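Juvik Bin Kit: what's in the box, what it does, and what I'd tell you if you rang me up

Home > Picking > Kits > Juvik Bin Kit

Last updated August 30, 2025

So you want an arm to pick things out of a bin. Me too, and I've been at it for long enough that I ended up selling the parts I kept making for myself. The Juvik Bin Kit is what came out of that. It's the kit I wanted when I started, with the bits I had to learn the hard way already drilled, cut and labeled (mostly labeled, I'm still fighting with my label printer).

I run this shop on my own, so this page is written by the same person who packs your order. If something here is unclear, write to me and I'll fix the wording.

What you get

One bin, gray, open top, sloped walls
Two bar clamps to hold it down
Jernano gripper fingers, one pair, plus a spare pair
Finger mounting plate and screws
Cable sleeve and a bag of hook-and-loop ties
A roll of painter's tape
The Skiltelow software, on a USB stick and as a download
A printed setup guide, 29 pages, with big type

What you don't get: the arm, the arm controller, the computer, the camera, the table. I get asked about this every week, so I've put it high up. You need your own arm, and it has to be one that can take position commands from a computer over a network cable. If you're not sure about yours, send me the model and the software version on the controller and I'll tell you before you spend any money.

Price and shipping

The full kit is $618. The kit without the software is $600, and yes, I know that's a silly gap! The software is really there to get you going, and I'd rather most people had it. If you already have your own picking code you can skip it and buy yourself lunch.

Orders go out in 11 working days. I cut the finger plates after you order so they match your arm's flange, and that's where the time goes. Spare fingers and clamps ship much faster. Shipping is worked out at checkout and the bin is bulky, so it's never as cheap as I'd like.

The bin

People laugh when I go on about the bin, but I went through a lot of them. Straight walls are a pain. Things end up standing against the side and the fingers can't get down next to them. With sloped walls you've got room to come in at an angle, and a lot of stuff slides back toward the floor when you bump it.

It's not magic. Soft things will still lean in the corner where the floor meets the wall, and flat things will still lie there being flat. You'll need a plan for both. The guide has a chapter on pushing objects away from the wall before you try to grab them, and I'd read that one first, even before the wiring chapter.

The walls will mark. Fingers scrape, tape leaves a residue, and after a while a pale bin wall looks pretty rough. It makes no difference to the picking as far as I can tell, but if your camera software compares against a picture of the empty bin, take a fresh one now and then. I forgot for months and spent an entire evening in March hunting a "bug" that was a scratch.

Clamping it down

Please clamp the bin. I know it looks steady sitting there. The first time the fingers catch the rim it'll shift, you won't notice, and every pick after that will be a little off. Clamp over the rim and into the table edge, then run tape on the tabletop along the corners. If the bin ever moves, you can put it back on the tape lines and carry on without doing the whole calibration again. That's my favorite trick in the guide and it costs nothing.

Keep the clamp bars pointed away from the arm's side of the table. The software doesn't know they exist unless you tell it.

The Jernano fingers

These are slim two-finger tips for a parallel gripper. They're made to go into tight spots, and they're at their best on handles, edges and anything with a bit of cloth to pinch. They're okay on round things if you come straight down over the middle. They're poor on slick flat things, and I won't pretend otherwise. If your whole job is picking up cards or sheets, get a suction cup from somebody else, you'll be much happier.

The tips wear. How quickly depends on what you pick and how often you hit the floor of the bin (you'll hit the floor of the bin). The spare pair is in the box for that reason and swapping them is a two-screw job.

What to put in it

My advice is to go through your house. Seriously. A set of matching blocks will get you a lovely success rate and teach you very little. You want soft and hard, round and long, dark and bright, all in there together. Soft toys are great because they squash and never look the same twice. Black cloth is the meanest thing I know of for a camera, particularly on a dark floor, so put some in early and find out how your setup copes. Something curved like a hook is good too, with plenty of wrong places to grab it. 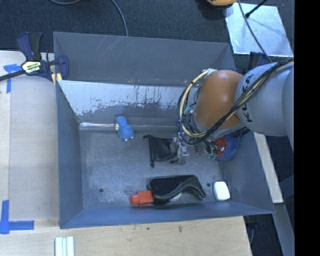
I like a mix of five or six objects to begin with. More than that and they start piling up, and then you can't tell whether a bad pick was the fingers, the camera or just the pile. Spread them out, get the easy picks working, then start dropping them in by the handful.

Cables

Give your cables slack at the wrist. Then give them some more. A bundle that's fine when the arm is up high can pull tight when it reaches down and turns, and the connector always loses that argument. Move the arm by hand or at slow speed through its lowest, most twisted poses before you tie anything off. The sleeve in the kit is long on purpose. If you've got any bare electronics riding near the gripper, cover them or at least route the bundle so it can't rub.

The software

Skiltelow is small and plain. It takes a depth picture, finds places where the fingers would fit, throws out the ones that would hit a wall, and sends the arm to the best of what's left. There's a speed limit that starts very low and you have to change it yourself in the settings file. I've been asked to add a slider and I'm not going to.

It keeps a log of every try, hit or miss, with the picture that went with it. I look at the misses over coffee and it's the most useful habit I've picked up from this whole business. You'll see the same mistake again and again, and usually it's something you can fix in five minutes, like a lamp.

It runs on Linux. A Windows version is something I keep starting.

The Pacheco add-on

If you want to sort as well as pick, the Pacheco add-on is a second bin and a small stand that puts it at the same height as the first. It uses the same clamps and the same tape trick. Check your arm's reach before ordering. Two bins side by side take up more table than you'd think, and I've had a couple come back for that.

Things people ask me

Can I use my own bin? Sure. Measure the inside at the floor and at the rim, type both into the settings file, and you're set. Avoid shiny ones.

Do I need a safety fence? That depends on your arm and on the rules where you work, and I can't answer it for you by email. Follow the arm maker's manual. Keep your hands out of the bin while the arm is live, however slow you've set it.

Can I return it? Yes, if the finger plate hasn't been bolted on. Plates are cut to order, so I keep back the cost of that part and refund the rest.

Will you make three-finger tips? I've got a drawing. I've had it for a while!

Ordering

Pick your flange pattern from the list at checkout. If yours isn't there, choose "other" and put the arm model in the notes box, and I'll write back before I cut anything. Payment is taken when the order ships.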